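Trellwood Word List

Version 1.2

Words for weather, farm work and the kitchen, collected in the Rorik valley.

What is in this package

This package contains a list of 316 local words from the valley of Rorik, with a spelling, a meaning in standard English and a note on where each word was heard. For a part of the words there is also a sound recording. The words were given by 33 speakers who grew up in the valley and still live there or near it.

The list was made for people who study local speech, for teachers, and for families who want to keep the words of their grandparents. It is not a complete dictionary. Many common words are missing when their use in the valley is the same as everywhere else.

Files

words.csv, the main list, one word in each line
speakers.csv, age group and village part of each speaker, without names
Oral/, the folder with the recordings, in WAV format
sources.txt, the older printed lists which we compared
CHANGES.txt, the history of versions

The name of a recording is made from the word number and the speaker code. For example, 041_s12.wav is word 41 spoken by speaker 12. If a speaker repeated the word, both repetitions are in the same file with a short silence between them.

Columns in words.csv

id: number of the word. The numbers do not change between versions. A deleted word leaves a gap.
form: the spelling we chose.
other_forms: other spellings that we met, separated with a semicolon.
meaning: a short explanation in standard English.
field: weather, farm or kitchen. A few words belong to two fields, and then both are written.
place: upper, middle or lower valley.
status: "used" if the speaker says the word today, "known" if the speaker only remembers it from older people.
note: free text. Please read it before you quote a word. Some meanings are only clear with the note.

How the words were collected

The interviews took place in the homes of the speakers or in the reading room at Trellwood. Each one took 75 minutes, with a pause for coffee. We did not read words from a list at the beginning. First the speaker told about ordinary work, such as drying hay or making plum butter, and we wrote down the words which came up. Only in the last part we asked directly for words which other speakers had given.

This order has one effect that a user should know. A word which came up by itself early in the collection was asked to many later speakers, and a word from the last interviews was asked to very few. So please do not compare how often two words are confirmed.

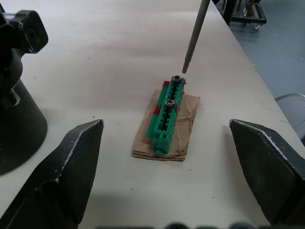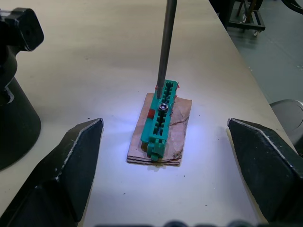
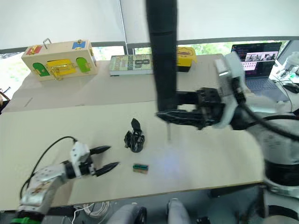

Three tabletop views.

Spelling

The speech of the valley has no official spelling. We followed the older Trellwood lists when they agree with each other. When they do not agree, we took the form that is nearest to standard English and put the rest in other_forms. The long open vowel of the upper valley is written "aa". The soft end of words like "drizzen" and "thawen" is written "en" also when you can hardly hear it.

Recordings

There are 100 recordings. They are not spread evenly over the fields: the kitchen words are the best covered, and of the farm words many have no sound at all. In some files a clock is heard, and in s07 and s19 the voice is far from the microphone. We did not clean the sound. The beginning and the end were cut with Zenus, and the loudness was left as it was.

If you do not have Zenus, any program that opens WAV files is enough. The project files of Zenus are not included.

Known problems

Words 88 and 212 have almost the same meaning and are perhaps one word in two pronunciations. We kept both until somebody from the lower valley can tell us more.

The place column is empty for the words that come only from printed sources.

In version 1.0 the column status was filled with wrong values for the weather words. If you downloaded it before December, please take the new file.

The semicolons in other_forms can make trouble in some spreadsheet programs. Choose the comma as the only separator when you import the file.

Privacy

All speakers agreed that their words and recordings are shared. Age is given only as a group. Stories about neighbors and family were left out, even when they contained a good word. Please do not try to find out who a speaker is. The valley is small and this would not be difficult.

Use and citation

You may use the list free of charge for study and teaching. For a printed book or a product that is sold, please write to us first. Cite it as: Trellwood Word List, version 1.2.

Corrections

Corrections are very welcome, especially for the meanings. Please send the word number, what you would change, and which part of the valley you know the word from.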